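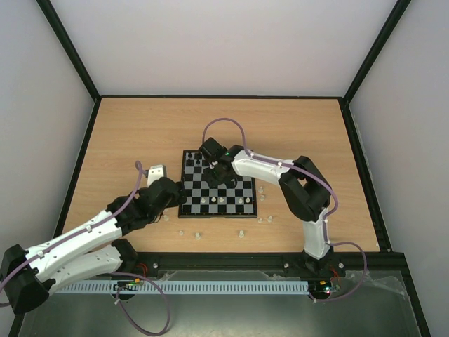 第3章 公開デモの準備と進行

この章は、見学会や公開日に双腕チェス台Clendoを動かす担当者向けの手順です。日常の点検と座標の再校正は第2章、故障時の分解は第5章を参照してください。記載の画面名は操作ソフトAvonardの日本語表示に合わせています。

3.1 担当の割り当て

デモには操作担当と案内担当を置きます。操作担当は操作端末の前を離れず、非常停止ボタンに手が届く位置に座ります。案内担当は見学者の側に立ち、説明と誘導だけを行います。一人で両方を兼ねることはできません。

操作担当になれるのは、第1章の講習を終え、Dörte Lenzの署名がある人に限ります。案内担当に講習は不要ですが、3.6の停止手順は事前に読んでおいてください。

3.2 設置場所の確認

1. 台の前梁から見学者の立ち位置までを70 cm以上あけ、床にテープで線を引きます。
2. 左右と奥のパネルががたつかないことを手で押して確認します。
3. 天井照明を点灯し、窓のブラインドを閉めます。天板に強い反射が出る場合は、照明の列を一つ消して様子を見ます。
4. 前梁の下に垂れているケーブルに、椅子の脚や荷物が触れていないことを確認します。
5. 梱包材や透明シートは、腕の台座とケーブルのそばから離しておきます。

注意:ケーブルの輪は腕の動きに必要な余長です。束ねて短くしないでください。前腕の白いクリップを外した場合は、元の位置に戻してから通電します。

メモ:Crichton棟の一階ホールで行うときは、自動ドアに近い側を避けます。ドアが開くたびに外光が入り、駒の検出が不安定になります。7月の公開日には、午後になってからこの症状が出ました。

3.3 電源の投入

1. 非常停止ボタンが押し込まれた状態であることを確認します。
2. 左右の腕を手で支え、グリッパーが盤や駒に当たらない姿勢にします。
3. 主電源を入れ、前梁下の電子モジュールが点灯するのを待ちます。左右で点灯の様子が違っていても、端末に警告がなければ問題ありません。
4. 操作端末でAvonardを起動し、接続先のポートに1089を入力します。
5. 「接続」を押します。左腕、右腕の順に「準備完了」と表示されます。
6. 非常停止ボタンを右に回して解除します。

警告:解除した瞬間に関節に力が入ります。このとき台の上に手を入れないでください。

片方の腕だけが「待機中」のまま変わらないときは、一度非常停止を押し、手順4からやり直します。二度繰り返しても変わらなければ、その腕は使わずに3.7へ進んでください。

3.4 盤と駒の準備

1. 盤の手前の縁が前梁と平行になるように置きます。多少のずれは端末側で補正されますが、目で見て分かるほど斜めの場合は置き直します。
2. 「盤の確認」を開き、画面の格子が盤の升目と重なることを確かめます。
3. 演目に応じて駒を置きます。

演目A「整列」
白の駒を盤の外の天板に散らして置き、腕が一つずつ盤へ運びます。見学者が途中から加わっても内容が分かりやすく、最初の回に向いています。駒どうしを密着させると指が入りません。駒の胴が一つ入る程度の間隔をとってください。駒は立てて置きます。倒れた駒も検出はされますが、把持に失敗することが多く、時間がかかります。

演目B「片付け」
盤上の駒を天板に下ろします。開始前に、天板の手前側と左右に空きを作っておきます。

演目C「受け渡し」
右腕が盤の奥側から駒を取り、左腕の届く升に置き直します。左腕はそれを受けて左の縁へ動かします。両腕が近づく演目なので、必ず速度を「低」にします。

4. 「駒の検出」を押し、画面上の印がすべての駒に付いたことを確認します。印が付かない駒は、いったん取り除いてから置き直します。

注意:駒を置くときは、必ず「一時停止」にしてから手を入れます。腕が静止していても、待ち時間が終わると次の動作が始まります。手首の緑のランプは通電を示すもので、停止中であることの表示ではありません。

3.5 デモの進行

一回の流れは次のとおりです。開始は10時、最終回は15時30分を目安にし、昼に一度電源を切ります。

1. 案内担当が見学者を線の外側に並べます。小さな子どもは前列にし、保護者にすぐ後ろへ立ってもらいます。
2. 案内担当が「これから腕が動きます」と声をかけます。
3. 操作担当が「線の内側に人なし」と声に出して確認し、「開始」を押します。
4. 腕が動いている間、操作担当は画面より台を見ます。ログは後から読めます。
5. 駒が落ちたときは、そのまま動作を続けさせます。次の検出で拾い直せる場所にあれば、腕が自分で取りに行きます。天板の外に落ちた駒は、演目が終わるまで拾わないでください。
6. 演目が終わったら「原点に戻す」を押し、両腕が止まってから「一時停止」にします。
7. 質問の時間をとります。答えられない質問は用紙に書いてもらい、Fiona Guthrieに渡します。

メモ:見学者から「対局はできるのか」とよく聞かれます。現在の演目は駒の移動だけで、指し手を考える機能は含まれていません。できると答えないでください。速さについての質問も多いので、「低」と「標準」の二段階があり、公開日には「標準」までしか使わないことを伝えます。

見学者に操作してもらう場合

見学者が触れてよいのは端末の「駒を選ぶ」画面だけです。操作担当が横に立ち、画面上で駒と行き先を選んでもらったあと、「開始」は操作担当が押します。腕を手で動かす教示モードは、公開日には使いません。端末の設定で「教示」を無効にしておいてください。

写真撮影は自由ですが、フラッシュは断ります。三脚は線の外側に限ります。

3.6 停止

次のいずれかのときは、ためらわずに非常停止ボタンを押します。

・人の手や髪、衣服、名札のひもが台の上に入ったとき
・腕どうし、または腕とパネルが接触したとき
・ケーブルが関節に挟まった、または張りきったとき
・異音、異臭、煙に気付いたとき

非常停止を押すと関節の力が抜け、腕は自重で下がります。駒をつかんでいた場合は落ちることがあります。下がってくる腕を手で受け止めようとしないでください。

再開の手順
1. 見学者に線より後ろへ下がってもらいます。
2. 原因を取り除きます。人が触れた場合は、けがの有無を先に確認します。
3. 腕を手で支えて盤から離し、非常停止を解除します。
4. 「原点に戻す」を速度「低」で実行します。
5. 「駒の検出」からやり直します。

煙や異臭があったときは再開しません。主電源を切り、内線1668に連絡してください。公開時間中はRuaridh CarnegieかAlasdair Ogilvieが応答します。

3.7 片腕での実施

片方の腕が使えないときも、演目AとBは片腕で行えます。Avonardの「構成」で使わない腕を「無効」にし、その腕を台の外寄りに畳んだ姿勢で固定してから始めます。盤の反対側には届かない升があるので、駒は動かす腕の側に寄せて置きます。演目Cは中止です。進行表の該当する回には演目Aを入れてください。

3.8 終了と記録

1. 「原点に戻す」を実行し、「終了」を選びます。
2. 非常停止ボタンを押し、主電源を切ります。
3. 駒を数え、箱に戻します。足りないときは、台の下の床と電子モジュールの周りを先に探します。
4. 盤の上を乾いた布で拭きます。天板に洗剤は使いません。
5. 関節とケーブルのクリップを目で点検し、緩みがあれば記録用紙に書きます。
6. ログをUSBメモリーに保存し、ファイル名に担当者の姓を付けます。

記録用紙には、実施した演目、非常停止の回数と理由、落とした駒の種類を書きます。非常停止がなかった日も「なし」と記入してください。用紙はMuchen Luの棚に入れます。翌日もデモがある場合は、台を動かさず、前面に仕切りロープを張って退出します。

移動が必要なときは第4章の輸送手順に従い、Fumdenの専用ケースを使います。腕を持って台を持ち上げることは禁止です。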